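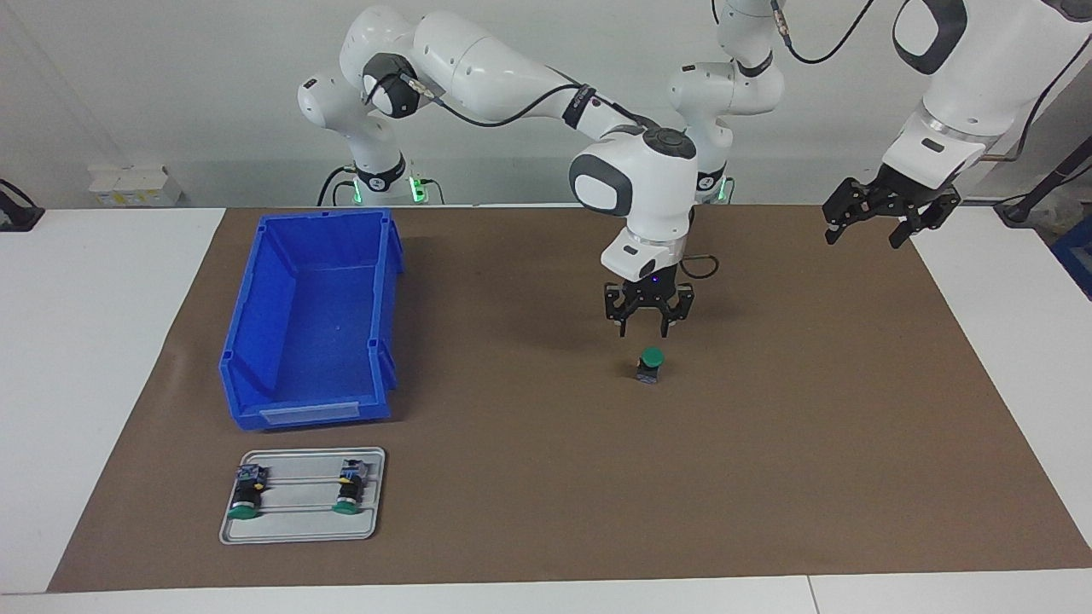 A push button with a round green cap and a dark body, standing on a brown mat.

What happens when you push a button?

You push buttons every day. There is one at the door, one in the elevator and many on the remote control. In the Lekero building in Clirkbridge, where this page is written, we counted 41 of them on the first floor, and then we got tired!

A push button has a part that you see and a part that you do not see. The part you touch is called the cap. The part under it is the body, and inside the body there are usually small pieces of metal and a spring.

Electricity needs a path to go around, like a train needs a track. When the metal pieces do not touch each other, the path has a gap and the electricity must wait. Your finger pushes the cap down, the metal pieces touch, and the path is closed. Now the bell can ring. You take your finger away, the spring pushes the cap up again, and the bell is quiet.

Some buttons are different. You push one time and they stay on, and you push again to make them go off. Many desk lamps have a button of this kind.

Why do buttons have colors? It helps people to choose fast. Green is often used for "start" and red is often used for "stop", but it is not the same everywhere, so it is good to read the label too. 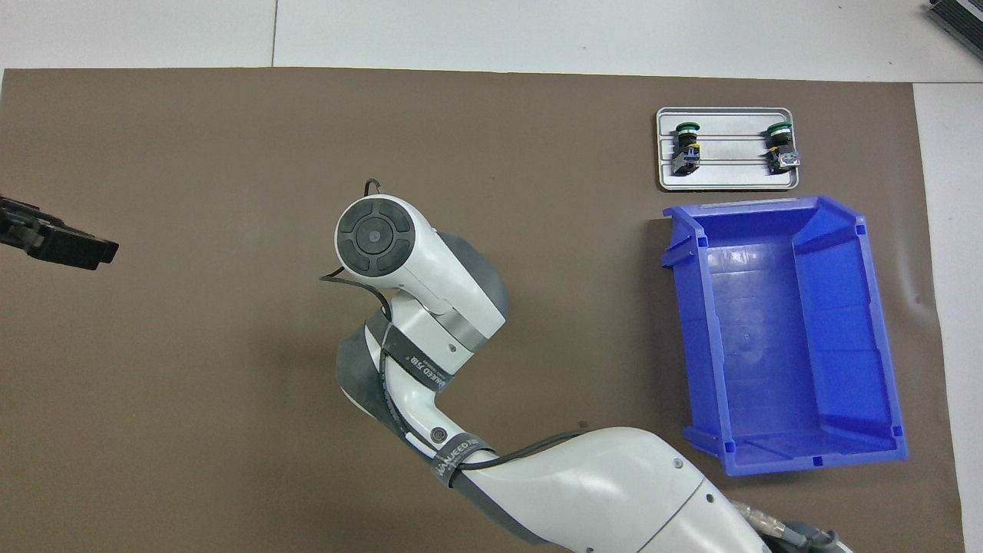 Look at the round dark gray pad: one blue-gray button in the center and four curved buttons in a ring.

When there are many buttons, their shape and their place can help also. With a ring around a center, your finger can learn where each button is, and after some practice you may find it without looking.

Try it at home: close your eyes and touch a remote control (do not push yet). Can you find 3 buttons only by their shape?

Lekero Pages for Children, 17/12/2025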